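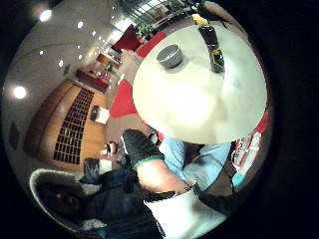
A small grey bowl and a dark bottle on a round tabletop.

Does a round table make us nicer?

Every few years somebody rediscovers the circle. The latest claim comes wrapped in a brochure from Zernen, a furniture firm with a warehouse outside Grolness, and it goes like this: seat people at a round table and they will listen more, argue less and leave as friends. The table that does this costs £739. Chairs are extra.

The brochure leans on a survey of 1301 office workers and café customers, most of whom said they felt "more included" at a round table. I asked to see the questions. There were four of them, and the first invited people to agree that corners can feel unfriendly. After that start I would have gone off corners myself.

No one in the survey was watched while sitting at anything. They filled in a form at home and were asked to remember. Ask me how I feel about round tables when I'm on my own sofa and I'll probably say something kind too.

The old argument is that a circle has no head, so nobody can sit at it. I've been to enough family lunches to doubt this. The head of the table is wherever my aunt has put her handbag. In meetings it is the seat facing the door, or the one nearest the screen, and people find it within a minute of walking in.

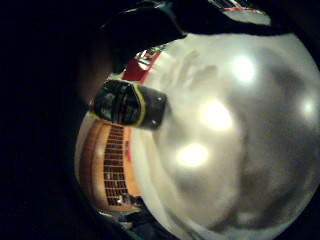 One reply to my first column on this put it more bluntly: we swapped the long table at work for a round one, and the same two people still do all the talking, only now I can't avoid their eyes.

There are practical grumbles as well. A big circle wastes the corners of a square room. The middle is out of reach, so the salt lives a long way from everyone. Once you go past six or so seats, you can talk to your neighbours or shout across at the far side, and most people choose their neighbours. A narrow rectangle does better on that score, though I haven't seen a brochure saying so.

Çetinkaya, the café on the Grolness high street, changed over in January and has kept 3 of its old square tables by the window. At half past eight in the morning those were the ones with people at them when I went in. It was one visit and proves very little. I would like the other side to admit as much about its survey.

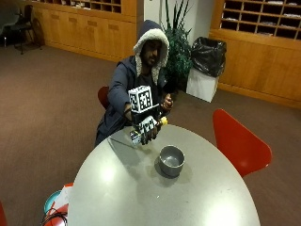

You're being unfair, says a message from a reader in Trorno, because a round table is easier to squeeze one more chair up to, and that is friendly enough for me.

I'll give them the chair. It's a decent reason to buy one, and it needs no survey. What I won't swallow is the jump from an extra seat to better manners. If a household or an office is bad at listening, it will be bad at listening on a picnic rug, and the £739 might go further on a longer lunch break.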